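Wedent Tools
Feb 27, 2021

1/ We lost most of a session to a gripper fault, so I'm writing it down while I remember it. Hand-held two-finger gripper, clear plastic parts, white sheet over the table. The job is called Brernach on our board.

2/ The symptom: the logged finger opening stopped matching the real one. It was fine at the start, then it drifted, and by the end it was 8 mm out. The fingers looked fully open and the log said half closed.

3/ No alarm came up. The software only complains if the reading drops out altogether. A wrong reading that arrives on time goes straight through.

4/ First guess was the clear plastic. See-through parts on a white background are hard for the tracking and we've been caught by that before in the Rullska runs. So we spent 40 minutes on lighting and got nowhere.

5/ The working area, with the fingers open:

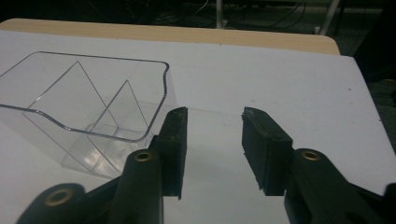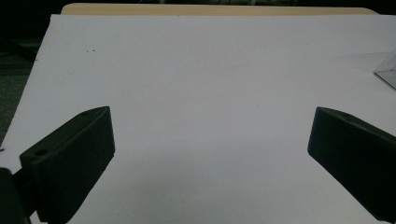
6/ What we should have done first is take the plastic out of it. Open and close on nothing, 600 cycles, and plot the reading. The drift was there in the plot from early on. Lighting had nothing to do with it.

7/ The cause was a grub screw on the encoder collar. It had backed off enough for the collar to creep round the shaft, a little on each close. You can't see it with the cover on. You can feel it if you hold the collar and wiggle the finger.

8/ Fix: screw out, cleaned, threadlock, back in, re-zeroed. Ran the 600 again and the line stayed flat. We've thrown away 2 batches of recordings from before the fix, as there's no way of telling where each one went bad.

9/ Changes from now on. Fully open and fully closed readings get written down before every batch and after it. If they differ by more than 2 mm, the batch is held. The collar screw gets a paint mark across it.

10/ The spare gripper, the one labelled Çınar, has the same collar. Its screw was tight but had no threadlock on it either. It's been done now. Both get checked again in April.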